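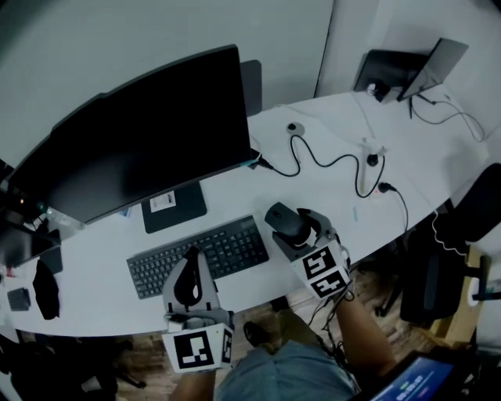

Re: [brendville-neighbors] Paper newsletter, yes or no

I have read the whole thread on dropping the paper newsletter, twice, with coffee both times, and I would like to speak up for paper before the vote closes. The argument for going email-only seems to be that everybody in Brendville lives at a desk now, with a big black monitor, a keyboard lying at whatever angle the last person left it, and a cable wandering over the desktop like it's looking for the exit. Fine. I have a desk too. I also have 600 unread messages, and the last e-newsletter is in there someplace, between a shoe sale and my dentist.

On Nov 13, 2021 a list member wrote:

> Printing and postage for the April issue came to $3000. The same
> issue by email would cost us nothing. I don't see why this needs
> 2 meetings and a survey. People who want paper can print it
> at home.

Three things.

The $3000 includes the insert for the Hurkilen Road detour, which we printed in color on both sides and which the county should have paid for. Take that out and we're at about $2000. Still money, I know, but it's a different fight.

Second, "print it at home." My printer accepts one page in four and holds the others for questioning. The people who most want the paper copy are also the ones least likely to own a printer at all. My neighbor across the street gets her trash schedule from the newsletter, and she tapes it inside a cupboard door. I have yet to see anybody tape an email to a cupboard.

Third, the ads. Gallardo Hardware has bought the back page for as long as I've been on this list, and they told me at the counter that they want a page people can tear off and bring in for the paint discount. If we go all digital I'd like to hear who plans to walk in there and explain what a banner is. I'll hold the door.

I could live with a middle way. Mail paper to whoever sends back the postcard, email the rest, and get a new quote from somebody other than Kornix, who still charge us for folding as if monks did it. Black and white, eight pages, no insert. And please, if we keep the email version, put the leaf pickup dates in the actual message and quit hiding them in an attachment called "final FINAL use this one."

I vote paper, with the postcard. If the survey happens anyway, I'd like mine in the mail.

> Also, could whoever has the key to the supply closet bring back
> the stapler?

I don't have the stapler. I did have it in April, and I put it back on the second shelf.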